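Lecture 7. Learning door traversal in simulation: randomisation, teacher policy, distillation
Handout, revised 8 July 2019 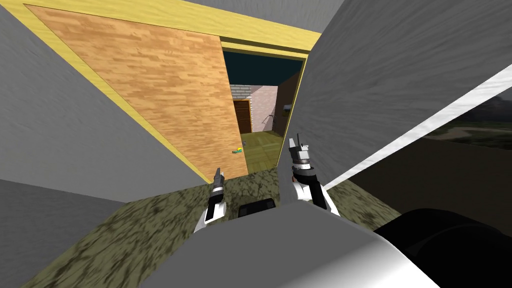
The task is defined as follows. A two-armed mobile robot starts in one room, facing a door, and must finish in the next room with its base wholly past the threshold. The door may start shut or partly open. The policy receives head camera images and joint readings. It does not receive the door angle, the hinge position or the mass of the door. Those quantities exist in the simulator and are used in training, but they must not reach the policy that is finally deployed.

7.1 Why the rooms look the way they do

Rendered images differ from real ones in lighting, texture and noise. One response is to make the renderer better. The other, followed in this course, is to vary the rendering so widely that the policy cannot rely on any single look. In the Tretside set-up, textures for floor, walls, ceiling and door are drawn independently at the start of each episode. A floor may therefore carry a camouflage-like pattern while the door carries wood grain. No attempt is made to match them.

Geometry is varied separately. Door width, hinge side, handle height and closing torque each have their own range. Take care with the correlations: a wide door is usually a heavy one, and sampling width and mass independently yields doors that do not occur in buildings. The Cillcombe variant ties mass to area and samples only the density.

7.2 Stage one: the teacher

The teacher is trained by reinforcement learning on the full simulator state. Its reward has four terms:

(a) progress of the base towards a goal point in the second room;
(b) change in door angle, counted only until the opening is wide enough for the base;
(c) a penalty on contact force between any arm link and the door frame;
(d) a small penalty on joint acceleration.

Term (b) needs the cut-off. Without it the teacher keeps pushing the door after the gap is wide enough, and in early runs it stayed at the hinge limit until the episode timed out. An episode is 400 control steps. The teacher is trained on 210 room layouts, with a further 20 held back for testing.

Note that the two arms are not given roles. In most runs one arm comes to hold the door while the other is kept clear of it, but which arm does which depends on the hinge side.

7.3 Stage two: the student

The student sees only what the real robot would see. It is trained by imitation, with the teacher supplying the target action at every state the student visits. Collecting states from the teacher's own runs is simpler and gives a worse student: small errors carry it into views for which it has no labels. We used the mixed schedule of Bennani, in which the share of student-driven steps rises linearly from zero to one over the first 200 updates and stays there.

The student has a short memory, a recurrent layer over the image features. This matters at the threshold. As the base moves through the opening, the door leaves the camera view while it can still swing back against the body. A student without memory has no record of the door at that point and tends to lower the arm holding it too soon.

7.4 Results and their limits

On the held-back layouts the student finished almost 20 percentage points below the teacher. Most of the loss came from doors with strong closers. Removing texture variation left the score in simulation unchanged and made transfer to the Presby test corridor much worse — a reminder that a simulation score says little about transfer when training and testing share one renderer.

Two points are still open. Contact at the handle is modelled with rigid fingers, so grip slip is understated. Camera delay is fixed, whereas on the hardware it drifts. Both will be taken up again in the September laboratory sessions.

Exercises

1. Write term (b) as a potential-based reward and state whether the cut-off is still needed.
2. Derive door mass from width, height, thickness and density, and sketch the resulting distribution when width is uniform.
3. Explain what the student can and cannot infer about closing torque from images alone, before first contact.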